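Kilham Guest Cottage: Kitchen and Dining Safety Checklist

Inspected by: Gareth Birkett
Date: Nov 26, 2023
Previous inspection: May
Property: Kilham, Oltimcombe

Mark each item OK, FIX, or N/A. Comments go under the item. Anything marked FIX needs a name next to it before the next guests check in.

Section 1. Entry and floors

1.1 Front step is level and does not rock. OK
1.2 Door mat lies flat with no curled corners. FIX
Back left corner lifts. Tried double-sided tape in May and it let go. Replace the mat. Gareth.
1.3 Hall light works from both switches. OK
1.4 Kitchen floor tiles are sound, with no open grout. OK
The hairline crack by the back door is the same length as last time. Leave it on the list.

Section 2. Stove and oven

2.1 All burners light on the first or second try. FIX
Front right burner clicks for a long time. Cleaned the cap and it was better but still slow. Ask Kerville to look at the igniter when they come for the boiler.
2.2 Oven door closes fully and the seal is not torn. OK
2.3 Nothing stored on or above the stove that can burn. FIX
Dish towels were hanging from the hood rail again. Moved them to the hook by the sink. The rail should come off, it only invites this.
2.4 Hood filter cleaned. OK
2.5 Gas shutoff can be reached without moving anything. OK

Section 3. Electrical

3.1 Outlets near the sink trip when tested and reset. OK
3.2 No cracked cover plates. OK
3.3 Cords on the kettle and toaster are not frayed or pinched. OK
Kettle cord is long and hangs close to the counter edge. Wound the extra under the base.
3.4 No extension cord used for the refrigerator. OK

Section 4. Glassware and dishes

4.1 Drinking glasses have no chips at the rim or foot. Run a dry cloth around the rim and see if it catches. OK
Two clear tumblers failed and went in the trash, wrapped in newspaper. The amber ones all passed. The pattern on the sides can hide a crack, so hold each one up to the window and turn it.
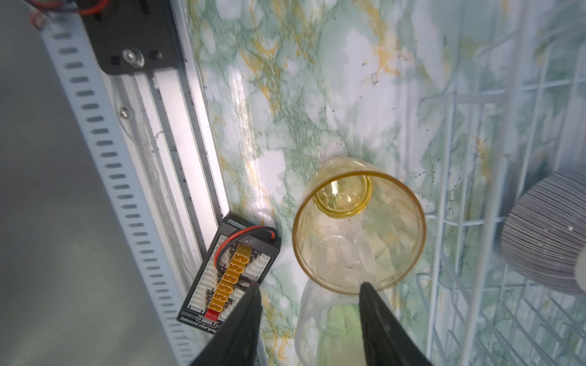 4.2 Glasses are not stacked inside each other in the cupboard. FIX
They were stacked again. Put a note inside the cupboard door. There is room for all of them on the one shelf if the gravy boat goes somewhere else.
4.3 Plates and bowls have no sharp chips. OK
4.4 Heavy dishes are kept below shoulder height. OK
Moved the Sisay casserole down from the top shelf. It is over 12 pounds with the lid on.

Section 5. Knives and small tools

5.1 Knives are in the block, not loose in a drawer. OK
5.2 Can opener works and has no rust on the wheel. FIX
Rusty. Buy a new one.
5.3 Scissors come apart for washing and go back together tightly. OK

Section 6. Water

6.1 Hot water at the kitchen tap is not above the set limit. OK
6.2 No drips under the sink. FIX
Slow drip at the trap. Tightened by hand and put a bowl under it. Check the bowl on the next visit.
6.3 Cleaning products are in the high cupboard with the latch closed. OK
The latch is stiff. A drop of oil would help.

Section 7. Fire and alarms

7.1 Smoke alarm sounds when the button is pressed. OK
7.2 Carbon monoxide alarm sounds when the button is pressed. OK
7.3 Extinguisher gauge is in the green and the pin is in place. OK
Tag is still readable. Bracket has one loose screw, now tight.
7.4 Fire blanket is on the wall and pulls free easily. OK
7.5 Back door opens from the inside without a key. OK
The bolt drags in damp weather. Opened it several times and it moved each time, but plane the edge before winter sets in.

Section 8. Paperwork

8.1 Emergency numbers are posted by the phone. OK
8.2 House book says where the shutoffs are. FIX
The page on the water shutoff is missing. I will print another copy. It should also say that the valve turns a full 18 times before it closes, or people will stop too soon.

Signed: G. Birkett
Copy to the Kilham folder and to Kerville for item 2.1.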